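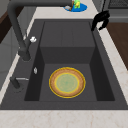

One plate in the simulated sink.

Apr 24, 2023 | By the Trenda staff

I went over to Trarnilow wanting to talk about robot arms, and Fatima Afolabi wanted to talk about invoices! She runs the equipment budget there, and by the time I'd found a chair she had a spreadsheet open (color-coded, I was jealous).

"Everybody asks me what the arm costs," she told me. "I want to know what we're paying for in month 18."

Her team is planning a dish-handling setup called Haruna, and for now all of it lives in a simulated kitchen. The hardware order isn't going in until August. I asked if the waiting drives people nuts. "Oh, sure. I have an engineer who sends me arm brochures at night. But we put 3000 dollars into a workstation first, and I'd make that purchase again tomorrow."

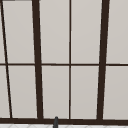 The window behind the kitchen counter.

So what goes on the list before the arm? Cameras, she said, and the mounts to hold them, and then the mounts again when the first ones are wrong. She's set aside 30 percent of the budget for what she calls brackets and regret. I laughed and she did not.

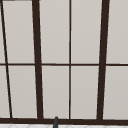 Camera placement is where she thinks small teams waste the most money, and she got pretty fired up about it. "You buy the nice one, you bolt it down, and then you find out where it's looking." In the simulator you can find out for free, and you can end up with a view like this one, all gray panes and dark bars, with one little gray tip poking up at the bottom. She'd like to see that on a screen before paying an installer. 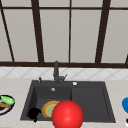

Grippers came next, and I'll admit I lost track of the part numbers. Barkomik quoted her a lead time of nine weeks on fingers alone, so she wants the order to be right. We pulled up a sink with a plate tipped up on edge in the left basin and a big shiny red ball overlapping the front rim, partly in the way. "Okay, price that for me," she said. "Do you need longer fingers? A different wrist? I'm not signing for either one until they've tried it in there."

I asked what she'd tell a shop just starting out. "Get the spare parts quote on the same day as the arm quote. Same email, if you can." Then she went back to her spreadsheet, and I went to find lunch.

Related
- Leasing or buying your first arm
- What to ask before you sign a service plan
- Picking a workstation for simulation
- Our readers' spare parts lists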